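The Button Drawer

Every workshop has a drawer that grown adults are afraid to open. Ours was the third one down in the Rornham building, and for as long as I have written this newsletter it has held push buttons, parts of push buttons, and a sandwich-shop menu offering a lunch special that ended in December of some other era.

Last month Sorcha Dunbar pulled the drawer all the way out, tipped it onto a bench, and announced that we were going to sort it. "We" is a generous word in this organization. It meant Sorcha, Genji Kikuchi, and me with a notebook, writing down what they muttered.

For readers in the front office, a push button comes in more pieces than you would think. There is the cap, the collar that sits against the panel, and the threaded body that goes through the hole. Behind all that is the contact block, with its screw terminals, which does the electrical work and gets none of the attention. Then there is the enclosure, the box with the hole in it. Ours are orange on black, a color scheme chosen years ago by Mulcahy so that people would stop losing them. People went on losing them.
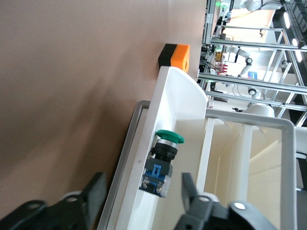 Sorcha's system is simple enough to fit on an index card, and she has put it on one. Buttons that still have their contact block go in one bin. Caps and collars that have come adrift go in another. Enclosures stay out on the bench until somebody has looked at the hole, as the Dretden order came with holes a hair too small and we kept them all out of spite. Anything that cannot be identified in 15 seconds goes to Genji, who will take a good deal longer than that.

Genji has opinions about green. A green mushroom cap and a flat green cap are different parts with different stock numbers, and he would like whoever has been filing them both under "green" to think about what they have done. I wrote that down and did not look up.

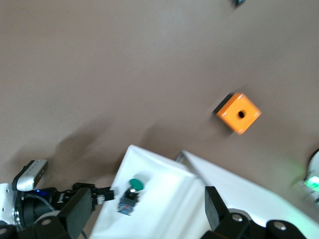
The final tally, for those who asked, was 19 complete buttons, more loose collars than anyone wanted to discuss, and 100 terminal screws in a film canister. The stock system believed we owned 2,000 of those screws. It has been corrected, and Isport, which supplies them, will be hearing from us in a spirit of cheerful inquiry.

Some requests from the sorting crew. If you take a button apart, put it back together or put the pieces where the card says. If you borrow an enclosure, bring it back with its cover on. Do not drop mystery parts in the nearest bin at five o'clock and walk away whistling. Sorcha knows the tune.

The drawer itself is back in its slot with a new label. Genji wanted the stock numbers on it and Sorcha wanted the word BUTTONS, so it has both, in two sizes of handwriting. The menu has been pinned up by the coffee machine. If the lunch special is still honored, please let me know.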